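Most of the cuts and strains in our shop last year came from small jobs at the bench, and half of them were never written down. These are the habits we use now at the Addo shop.

## Before you start

- Clear the bench down to bare top. Tools go back on the wall, parts go in a tray.
- Wear safety glasses even for a two-minute job.
- Check the first aid box on the first workday of the month. Ours ran out of large bandages in December and it took a week to notice.

## While you work

Clamp the piece. Holding it in one hand and cutting with the other is how most palm cuts happen. Keep blades sharp, and cut away from your body.

Anything over 50 pounds is a two-person lift. Write the weight on the crate with a marker so people don't have to guess.
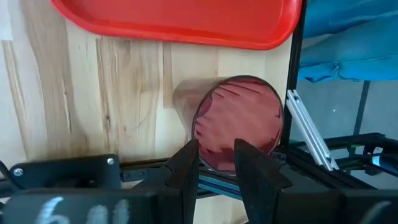 *Red tray on a light wood surface.*

Sweep up at the end of each job - metal chips left overnight end up in somebody's sleeve the next morning.

## Write it down

Keep a notebook by the door with a pen tied to it. Put down the time, the job, what got hurt and what was done for it. Near misses go in too. One line is enough.

We had 22 entries in the first year, mostly splinters and pinched fingers. Four were from the same drawer, so we replaced the slides.

Don't use the notebook to assign blame. People stop writing in it.

Last updated 28 Sep 2018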